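3.2 Laying out the bench

I'll admit that when I started this study I thought the tower itself would be the hard part. I'd spent a good chunk of my working life with my head inside office desktops, and I figured that if people got stuck during a rebuild, they'd get stuck on a latch or a connector. Then I went through my notes from the pilot at Derungate and found that the thing people grumbled about most was the table. Where did the memory go? Is this the processor I took out, or the spare? (One person put a module down on top of the power supply and spent ages hunting for it!)

So for the main round at Burnaven I gave the loose parts a proper home. The tower lies on its side with the panel off, and right next to it, on the left, goes a tray with a shaped spot for each thing that comes out. I borrowed the basic idea from Polák, whose repair-shop study used foam cutouts, but foam sheds crumbs and I wanted something stiffer, so ours is hard gray plastic with raised holders and slots. The processor gets a square recess, the memory gets a slotted holder, and the hard drive stands up in its blue carrier at the far end, where it's hard to knock with an elbow. I went back and forth on standing the drive up. Flat felt safer to me, but upright takes less of the tray and you can grab the carrier without shuffling anything else around.

The order of work stayed the same for every rebuild. Drive out, memory out, cooler off, processor out, and then the whole thing in reverse. I kept 79 rebuilds for the analysis out of 100 that we ran, and dropped the rest because somebody skipped a step or swapped two of them. That's a bigger loss than I'd like, and I come back to it in Section 5.

The cooler deserves a few words of its own, as it's the step I'd worried about least. It's bulky, it covers the very spot you're trying to aim for, and there are cables close enough to catch on the fins if you come in at an angle. Coming straight down works much better (Figure 2). I also had the socket lever checked before every cooler step, and a check like that takes a couple of seconds and saves a lot of swearing.

One more thing on layout. I'd planned to mirror the tray for left-handed setups, and at Mernia we did try it on the right-hand side for 20 rebuilds. I've thrown in 19 of those as a side comparison in the appendix, but please don't read too much into them. The room was different, the bench was lower, and I was still fiddling with the holder for the memory at that point. My hunch is that the side matters less than keeping the tray close and never moving it once you've started. I'd love for someone to test that properly!

Figure 2. Cooler step, with the finned cooler just above the processor socket and the parts tray to the left of the open tower. 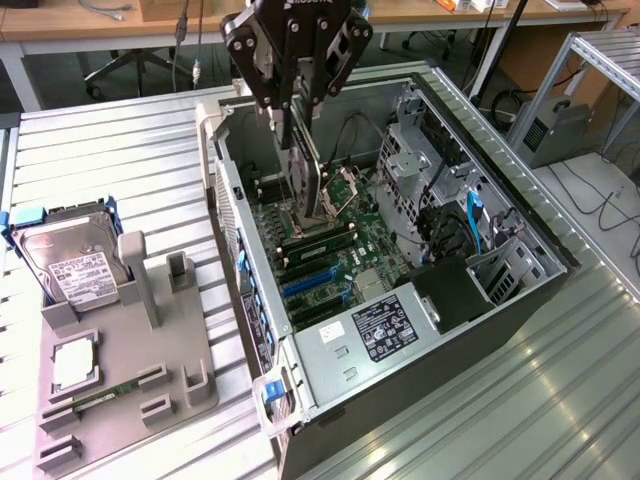

3.3 What I timed and how

I split each rebuild into reaching, placing and fixing, and I timed the three separately. Reaching starts when a part leaves its holder on the tray and ends when it passes over the edge of the case.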